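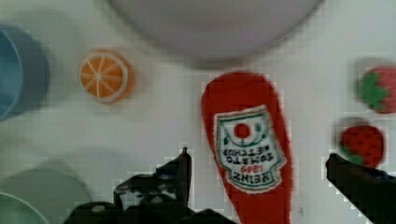 # Play kitchen helpers wanted for October

Hi! I'm Princess Villanueva, and I run the pretend-food corner at Garkemen, our drop-in playroom for kids under six. I'm looking for 3 people to help me with it through October, and if you've ever been served a ketchup bottle in a bowl by a very serious four-year-old, you already know most of the job.

A bit about the corner. We have a white table, a heap of toy food (strawberries, orange slices, the ketchup, lots more in the bins) and dishes to go with it. Kids come in, cook, serve, argue over who gets the blue cup, and go home. Then somebody has to put it all back so the next group can start fresh. For the past year that somebody has mostly been me, and I'd love some company!

## What you'd be doing

- Setting out the table before the morning group. I like a few foods and a few dishes out, spread around so that more than one kid can reach something. Please don't line things up by color, it looks great and then they're scared to touch it.
- Playing along. You order, you eat, you ask for seconds. If they hand you a strawberry with ketchup, you eat the strawberry with ketchup.
- Clearing up between groups. Fruit goes in the Farkine bins, dishes on the low shelf, bottles and jars in the basket by the window.
- Wiping down the hard pieces and the table at the end of the morning. Soft pieces go in the wash bag and I take them home.
- Helping me sort. We were given 200 pieces of play food by a daycare that closed, and most of it is still in boxes in the hallway. I want to pull out anything with loose seams or small parts and make up sets we can swap in.

The sorting is the part I'm most excited about (I have plans for a breakfast set, a picnic set and maybe a taco stand), so if you're more of an organizer than a play-along person, please still write to me. We can split things up to suit whoever comes.

## Hours and pay

Mornings, 9 until noon, with set-up starting at 8:30. You'd do two or three mornings a week and we'll work out which ones together. Pay is $400 for the month, paid at the end, and you get lunch on sorting days. Real lunch.

## Who I'm hoping to hear from

You don't need a teaching background. You do need to be at least 18, okay with getting up and down off the floor, and happy around noise. We do a background check on everyone who works in the playroom and Garkemen pays for it. Portuguese is a big plus, as a good number of our families speak it at home and the kids switch back and forth mid-sentence.

## How to apply

Send me a few lines about yourself, the mornings you can do, and one person I can call who's seen you with kids. No resume needed. You can leave it at the front desk in an envelope with my name on it, or hand it to Vanderleia Tavares, who does the afternoons. She'll show you the corner too if you want a look first, just come after 2 when it's quieter.

I'm reading everything as it comes in, and you'll hear from me within 14 days either way. Bring a good appetite for toy fruit!

Princess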